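Robotics Club News
16 January 2024

Winter project: folding coats

The Gatlow robotics club is back in session, and the winter project is the same one the members voted for in November: teaching an arm to fold laundry. The arm itself stays in the club room. What goes home is the hand-held gripper, which has the same two fingers as the arm and is worked by squeezing the handle. Members sign it out for three nights at a time, fold clothes with it, and bring back the recordings. The software team then uses those recordings to train the arm.

The club has two of these grippers, named Flumby and Iturra. Both were built last spring from a shared set of drawings and have been repaired several times. Flumby got new finger pads over the break, after the old ones wore smooth at the tips. Iturra still has its original pads and will get new ones when the next order of rubber arrives. If you have either one at home and a screw works loose, please tighten it by hand and write it in the logbook. Do not use thread glue. We need to be able to take the fingers off.

The goal for the season is 200 good recordings of outerwear. As of the last meeting we had 100, most of them hoodies and light jackets. T-shirts and towels were finished in the fall and are not needed anymore. We are short on winter coats, so from now until the end of the project please pick the thickest thing in the closet. 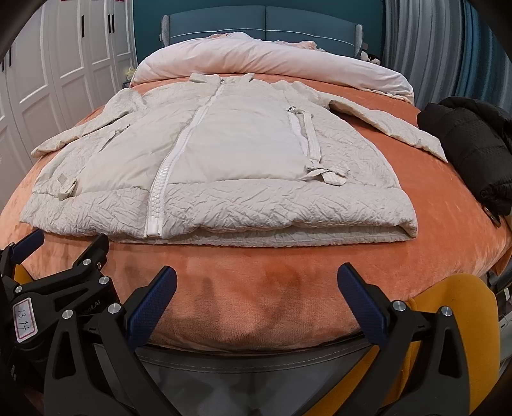 Quilted coat on the bed, hem folded under, gripper open.

Down coats have been harder than anything we tried in the fall. A T-shirt stays where you put it. A down coat is full of air and pushes back, and a fold that looks flat can open again as soon as the fingers let go. The members who have done the most of them agree on the order that works best. Lay the coat face-up and spread the sleeves out to the sides. Fold the hem under first. Bring in one sleeve, then the other, and press along the body before making the last fold. Press slowly. The outside of the pad works better for this than the tips.

Zippers are the other problem. The fingers can pinch a zipper well enough, but the teeth catch on the rubber when you pull sideways. Grip the cloth a little to the side of the zipper – a thumb's width is enough – and the trouble mostly goes away. Pull tabs and loops are fine to use as a handle if the coat has them, but do not use them for every fold. The arm has to learn to manage coats that have none.

A few reminders about recording at home:

Use a bed or a large table. The floor is allowed but the angle is bad and your knees will get tired.

A plain blanket in a color different from the coat is best. White on white has given the software team a lot of extra work.

Start each recording with the gripper open and end it with the gripper open.

If you drop the coat, keep going. Pick it up again and finish the fold. We only throw out a recording if the camera was covered or the gripper was set down partway.

Other clothes nearby are not a problem. You do not have to clean your room.

Recordings should be copied to the club drive before the gripper goes to the next person. Last month 18 recordings were lost when a card was reused too early, and they had to be done over. The sign-out sheet now has a box for this, and the gripper will not be handed on until the box is checked.

The first training run with coats is planned for the end of the month. The arm will be tested on coats it has not been shown before, so we are collecting loaners. Adult and child sizes are both welcome, with or without hoods. Put your name on a piece of tape inside the collar and leave the coat in the bin in room 319. All coats will be returned the same week.

We will show the project at the Gorkatska student robotics day in the spring. Teams there get a table, one outlet, and a short slot to run a demonstration. The plan is to have the arm fold two coats in front of visitors and let younger students try a gripper by hand. We need four members to run the table and two to help load the van. The sign-up sheet is on the door of the club room.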